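Small boxes, good drawers: an afternoon with Unnur Vestergaard

Unnur Vestergaard had the kettle on before I'd found somewhere to put my bag, and we were well into the subject of drawers by the time it boiled. She has been making desktop cabinets under the name Pavness for long enough to have strong feelings about handles, and it was handles I had come to ask about, having owned one of her two-drawer oak pieces since last winter and argued about it at home ever since.

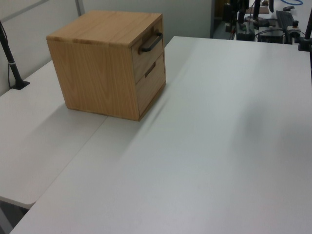
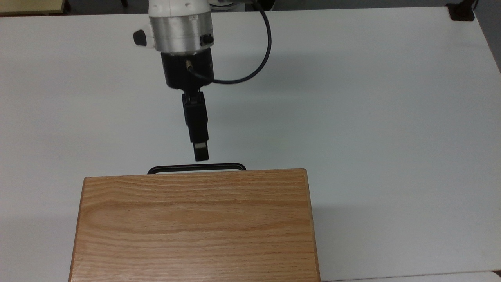 "Everybody asks why the two drawers don't match," she said, pushing the biscuits over to my side of the table. "My brother Kaj asked first. He thought I'd run out of handles!"

She hadn't. The top drawer has a black metal bar you can hook a finger over without looking, and the one underneath has only a slot cut into the wood. Her thinking is that the top drawer is where the daily things go (keys, stamps, the good scissors) and the bottom one is for whatever you'd like to leave alone for a while. "I wanted the bottom one to be a bit shy," she said. "You have to mean it when you open that drawer. Mine's got old letters in it, and a watch of my grandmother's that doesn't go."

The grandmother comes up often, and I was glad each time she did. She was a Steinarsdóttir, from a fishing town, and she kept a sewing cabinet that the grandchildren were forbidden to touch and naturally touched constantly. Unnur remembers the grain on the top of it better than she remembers the front door of the house. When she chooses boards now she still goes for the ones where something is happening, a curve or a bit of a swirl, and she'll turn a panel over four or five times before deciding which way it should face.

"I'm slow at that part. Nnamdi would tell you I'm painfully slow."

Nnamdi Tijani, who was at the other end of the bench sorting offcuts by colour, did tell me that. He joined her three years ago from a kitchen joinery firm called Trotow, where a drawer was a drawer and you fitted 32 of them before lunch. "First week here I spent a whole morning on one seam," he said. "The gap between the top drawer and the bottom one. I thought she was having a lend of me."

I asked whether it had been worth the morning. He thought about it for a good while, long enough for Unnur to top up my tea, and said that he goes around opening drawers in other people's houses now and it has ruined him for visiting.

The size of the thing took longer to settle than the handles did. An earlier version, which they called the Monda, was a good deal taller and had a third drawer, and Unnur was fond of it, but people kept telling her it loomed. "It's going to sit next to your elbow while you pay the gas bill. You don't want it looming." So down it came, until it was nearly as deep and as wide as it was high, and she could put a cup of tea on top and still reach the cup. She does put tea on top, which surprised me. I've been using a coaster and telling everyone else to.

"Oh, use it! It's a box," she said. "If it marks, give it a light sand and some oil and it'll forgive you."

We got on to keeping them tidy, since mine isn't. I had half hoped for some tip about dividers, and she does make dividers if people ask nicely, but she doesn't use them herself. What she does is tip the top drawer out onto a clear table every May and only put back what she recognises. Last year's tally came to 987 paperclips, counted by Kaj on a rainy afternoon when he was supposed to be helping with invoices. He has kept them in a jar. I don't think he plans to do anything with them.

Before I left I asked about numbers, because a friend of mine, Iestyn Gape, has been waiting on his cabinet and wanted me to find out where he was in the queue. Unnur went and got the book, a real paper one with a pencil on a string, and ran her finger down it. Number 352 is his. The boards were already chosen, she said, and there was a very nice bit of grain going on the left side, so could I please tell him not to shove it up against a wall.

I passed that on. He's moving the desk.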